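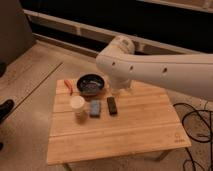 Petite table basse en bambou, plateau carré.

Questions fréquentes sur nos petites tables en bambou

Comment entretenir le plateau ?
Un chiffon à peine humide suffit, passé dans le sens des lamelles. Essuyez ensuite avec un linge sec. Les rainures retiennent les miettes : une brosse à dents souple en vient à bout. Pas de javel ni de poudre à récurer.

Faut-il huiler le bambou ?
Oui, 3 fois par an si la table sert tous les jours. Nous utilisons l'huile Emum, vendue à l'atelier de Sernden. Laissez-la pénétrer une nuit avant de remettre quoi que ce soit sur le plateau.

Peut-on la poser sur de la moquette ?
Oui. Sur une moquette épaisse, appuyez sur chaque coin avant de garnir le plateau. Si la table bouge, déplacez-la un peu ou glissez une planchette sous les pieds. 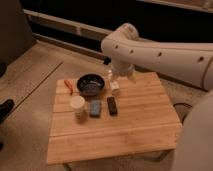
Que peut-on ranger dessus ?
Les petites choses qu'on cherche toujours : télécommande, stylos, bol pour les clés. Gardez les objets du même côté et laissez le reste libre pour un livre ou une assiette. Évitez les pots de fleurs sans soucoupe.

Mon plateau porte une auréole, que faire ?
Attendez qu'il soit bien sec, puis poncez légèrement au grain 1000, toujours dans le sens des lamelles, et huilez. Une marque qui résiste au ponçage fin est descendue trop profond pour être reprise à la maison. Écrivez-nous avant d'utiliser un grain plus gros.
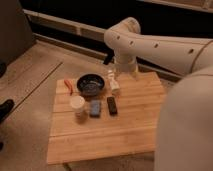
Quels bols conviennent au plateau ?
Le grès et la porcelaine vont bien si le dessous est émaillé ou garni de feutre. Un pied brut raye le bambou, surtout quand on fait glisser le bol au lieu de le soulever. Côté couleur, le noir ressort bien sur le bois miel, comme ce bol rond au bord relevé, mais la poussière s'y voit plus vite. Le modèle Nzioka est livré avec des pastilles de feutre.

Quels sont les frais de retour ?
Le retour coûte 50 couronnes par table, quel que soit le modèle. Gardez le carton d'origine.

Le lien vers la notice Basden affiche une erreur 404.
La notice a changé d'adresse en mai. Demandez-la à Jeanie Halliday par le formulaire de contact, elle vous l'enverra en PDF.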